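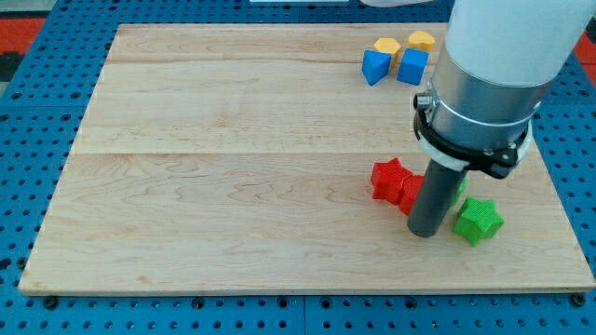
Teaching a planner to push things without making a mess

I've spent most of January on the pushing code, and I'm finally at the stage where I want to write it down before I forget why half of it exists.

If you're new to this blog, the job sounds daft when you say it out loud. The robot gets a sentence, something like "move the green star next to the blue cube", and it has to do it with a single rod on the end of the arm. It can't grab anything, it can't lift anything, it just shoves. My part is the bit in the middle that turns "this block should end up over there" into a string of small pushes the controller can follow.

The first version of the planner (I called it Jemness, please don't ask) treated every block as a circle. Lovely idea! Circles are easy. You line up behind the circle, you push through the middle, it goes where you want. It worked nicely on the cubes and I was very pleased with myself for an afternoon. Then I gave it the stars. Push a star on one of its points and it spins, push it in the dip between two points and it behaves itself, and my planner had no clue there was a difference.

So now each block type carries its real outline, and the planner scores every possible contact spot by how much turning it expects. Dips in a star score well, tips score terribly. The triangular prism has its own set of rules which I'm not proud of. I also cut the longest single push down a lot. Shorter pushes are slower, but the camera gets another look in between, and a wrong guess about friction never has time to grow into something silly.

The other headache is crowding. With eight blocks on one board, and four of them stars bunched up together, getting the rod down between them is harder than the pushing itself. The collision check used to ask for 2 full rod widths of free space before it would lower the arm, and in a bunch like that it simply gave up and reported "no plan". I've changed it so it can come down in open wood and slide in sideways at low speed. The search is capped at 600 candidate paths per push, which sounds like plenty, but it does hit the cap when things are tightly packed and then you get whatever was best so far. Sometimes that's a bit odd to watch.

Perception is still the weak link, if I'm being fair. Two red stars close together and the tracker will happily swap them over if the arm blocks the view of one. For most sentences it doesn't matter which red star is which, but when the instruction is "the red star on the left" it matters quite a lot. At the moment I freeze the labels whenever the rod is near a block and only let them update once it has moved away. Crude, but my replay tests are much happier.

I've got 276 logged runs in the replay set now and I run 100 of them, picked at random, every time I touch the scoring code. The rest go through overnight on Friday. It has already caught me flipping a sign in the rotation term — twice.

Next up is the bit I've been putting off, which is letting the planner change its mind halfway through a push. The controller can stop cleanly enough, I just need a decent rule for when it should. I've tried "stop if the block has turned more than expected" and it stops constantly, like a nervous learner driver. If you've done something similar and found a threshold that doesn't drive you up the wall, the comments are open.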